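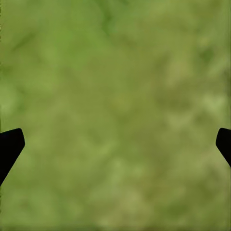

Das Lager am Fluss (Sachbuch)

Von Kavitha Kaimal, 5. November

»Das Lager am Fluss« ist ein historisches Sachbuch über die Druckerin Ilka Munteanu, die im Zweiten Weltkrieg in der Kleinstadt Vosadow falsche Papiere herstellte. Erschienen ist es bei Zuretti, in 2 Bänden mit zusammen 762 Seiten, und ja, ich habe sie alle gelesen (die Fußnoten auch!).

Inhalt

Band eins erzählt von der Werkstatt. Munteanu druckte tagsüber Etiketten für eine Brauerei und nachts Kennkarten, 708 Stück laut ihrem eigenen Heft, das sie im Papierlager versteckt hielt. Band zwei beginnt mit ihrer Verhaftung im November und folgt ihr ins Arbeitslager Nirno, wo sie 28 Monate blieb. Die Kapitel über die Schreibstube dort sind für mich das Stärkste am ganzen Buch, ganz trocken erzählt, und trotzdem musste ich es zwischendurch weglegen.

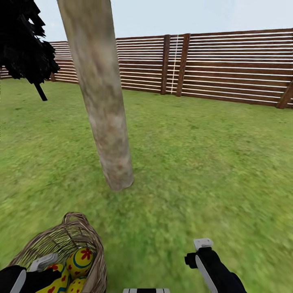 Baumstamm auf einer Rasenfläche, im Hintergrund ein Holzzaun.

Quellen und Aufnahme

Grundlage sind das Heft, Briefe an die Schwester und Prozessakten. Gestritten wird vor allem über die Flucht aus Nirno: Das Buch lässt Munteanu allein gehen, in zwei Briefen schreibt sie aber »wir«. Ich neige zu den Briefen, zumal das Kapitel an dieser Stelle ziemlich hastig wirkt. Gelobt wurden die Karten im Anhang, weniger das Register, in dem die halbe Brauerei fehlt – schade, denn gerade die Leute dort hätte ich gern nachgeschlagen. Die Taschenbuchausgabe hat ein neues Nachwort, der Haupttext blieb unverändert.

14 Kommentare · 37-mal geteilt

Kontakt | © Kavitha Kaimal | Nach oben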